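About Dresonine

Dresonine helps small shippers work out what equipment to buy, when to buy it, and what to leave for next year. We began as a packing business ourselves, and we still remember the June we put down a deposit on a conveyor that was too long for our own building!

So we like to start at the bench, with the people who do the labeling, before anyone opens a catalog.

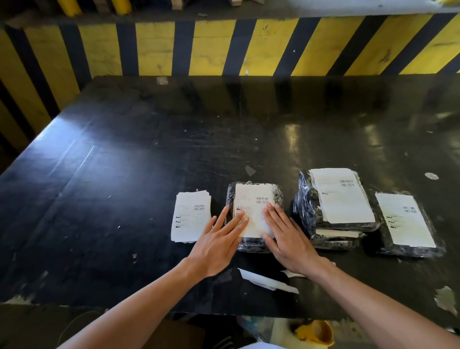 A first visit takes two days, and after that you get a written plan with prices for the robot, the guarding, the training and the spare parts (people do forget the spare parts). We have written 145 of these plans so far, and 39 of them told the customer to wait a year - we were glad to say so, and most of those folks still call us.

Our Hernulance worksheet, which you are welcome to borrow, sets the cost of a labeling cell beside the cost of doing the job by hand.

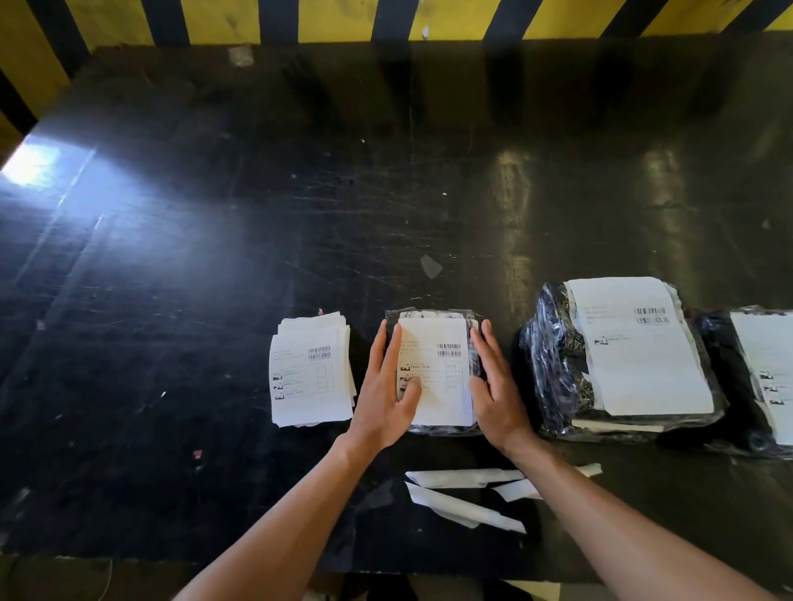 Pressing a shipping label onto a small parcel by hand.

Our offices are in Ruppert and Brondow, and the coffee is on at both.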